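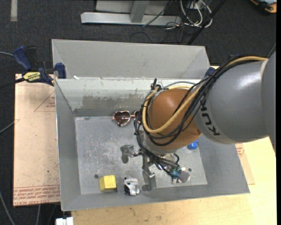

Siobhán McGrath asked after the last report whether the yarn bowls were selling well enough to keep making them, or whether the lathe time would be better spent on crochet hooks. The short answer is that the bowls pay for their materials and little else, and I would like to drop them after the current batch. The numbers are further down.

Progress report: Tenach hand tools for knitters and crocheters
Second report under the small makers' loan
Prepared by Kieran Tierney

Work done since the last report

The first hook range is finished. It covers ten sizes, from a fine hook for sock yarn up to a large one for rugs and baskets. All are turned in maple with a plain oil finish. The handle is a little thicker than on the samples you saw, after several testers said the thin one made their hands ache over a long evening. The head shape has not changed.

Sizes are now burned into the handle, where before they were stamped in ink. The ink wore off on two of the test hooks. Burning takes longer, and I have added it to the time per hook in the costing sheet.

The drop spindles are behind. I planned to have them on sale by April, and they are not. The first shafts from Clakent were not straight enough, and a spindle with a bent shaft wobbles too much to be any use to a beginner. Clakent replaced them without charge but it cost us four weeks. The second lot is good. The whorls are cut and sanded and waiting for finish.

The shawl pins went up on the shop page with no trouble. They are made from offcuts from the hooks, so the wood is close to free. They also fit in a flat mailer, and most buyers add one to an order they were placing anyway.

Sales

Hooks are the best seller. We sold 60 in the period, most of them single hooks in the middle sizes. Sets have been slow. I think the set price looks high next to one hook, and I want to try a smaller set of four before changing the price of the full one.

Yarn bowls: 20 made, almost all sold, but each takes most of a morning, and the larger ones need a double box to ship. Two came back cracked at the yarn slot. I refunded one and replaced the other. With shipping and returns counted, there is very little left.

The shop at Flavham has taken hooks and shawl pins on consignment. They have asked for a display block with holes in it so customers can try the grip. I have made one and it is in use. Their commission is higher than I would like, but the orders are steady and I do not pay for postage.

Wholesale is still at the talking stage. Ó Briain want a lower unit price than I can offer at the present volume. They kept the sample hooks and asked me to come back when the spindles are ready, as they would sooner open one account with both items in it.

Spending

The loan money has gone to the items in the plan: the lathe chuck, the dust extractor, and the first timber order. The extractor came in under the estimate. With your agreement, I would like to put the difference toward printed cards with the size chart on them — customers write in often to ask how the letter sizes match the metric ones, and a card in the package would answer that.

Packing costs are up. I had been using secondhand boxes and ran out. Mailing tubes turned out to be too wide for a single hook, which rattled and arrived with a dented tip in one case. We now use a narrow cardboard carton with a twist of paper at each end.

Problems

Some of the maple had a gray streak in it. It does not affect strength, but customers notice it in photographs, so I have set those blanks aside for shawl pins and small seconds.

Finish time in cold weather is the other one. The oil needs longer to cure when the workshop is cold, and that held up two orders. I wrote to both buyers and neither canceled.

Plan for the next period

Finish and list the drop spindles.
Try the small hook set.
Finish the last yarn bowls and take them off the page when they are gone.
Send spindle samples to Ó Briain.
Order the size cards, if approved.

I need a yes or no on the cards and on dropping the bowls. Repayments are up to date and the next one will go out as scheduled.

Kieran Tierney
Tenach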